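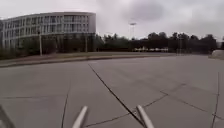 콘크리트 광장 얘기 좀 할게요. 짧게 씀. 점심시간이라 급함

1/
켈라드 단지 뒷마당 포장면. 매일 지나다니면서 한 번도 제대로 안 봤는데 금이 생각보다 길다. 대각선으로 쭉. 오른쪽엔 더 가는 금이 갈라져 나가고

2/
줄눈이랑 금이랑 헷갈리는 분들 많던데. 줄눈 = 일부러 넣은 선. 곧음. 금 = 제멋대로. 대각선으로 가는 애는 거의 금이라고 보면 됨

3/
4월에 Jasper Segers 씨한테 물어봤을 땐 "폭부터 재라"고만 하심. 그래서 자 들고 나감. 제일 넓은 데가 2mm. 사진으론 당연히 모름 직접 재야 됨

4/
얼룩도 좀 있음. 살짝 어두운 데 군데군데. 물 고였던 자국인지 뭔지는 모르겟고. 비 온 다음날 다시 나가볼 예정

5/
보수재 찾아봄. Žukauskas 줄눈 실란트가 한 통에 899크로나. 비싸다... Zania 쪽은 더 싼데 20kg 포대로만 판다고. 이 금 하나 메우자고 포대를??

6/
Ikechukwu Ogundipe 님 댓글 감사. "메우기 전에 솔질, 그 다음에 불어내기" 메모함. 풀씨 들어가면 금방 벌어진다고 하심. 저쪽 연석 너머가 바로 풀밭이라 좀 신경쓰임

7/
아 그리고 연석. 완만하게 휘어 있는 거 개인적으로 제일 좋아함. 직선으로 쳤으면 훨씬 쌌을 텐데 누가 굳이 휘게 했음. 뒤에 나무 줄까지 해서 흐린 날이 제일 예쁘다

8/
Nestham 현장 때는 슬래브 한 판 걷어내고 다시 쳤는데 그땐 판이 아예 내려앉은 경우라. 여긴 발로 밟아봐도 단차 거의 안 느껴짐. 일단 지켜보는 쪽으로

9/
금 총길이 재보신 분? 저는 줄자가 짧아서 중간에 포기함. 걸음으로는 대략 200걸음 나왔는데 왔다갔다한 거 다 합친 거라 믿지 마세요

10/
연필로 금 끝에 표시하고 날짜 적어둠. 2021년 7월 28일. 더 자라는지 볼라고. 연필 지워지면 분필로 다시 할게요

11/
실란트 색 질문 주신 분, 밝은 회색으로 갈 거예요. 진한 색은 금이 더 눈에 띔. 점심 끝 들어갑니다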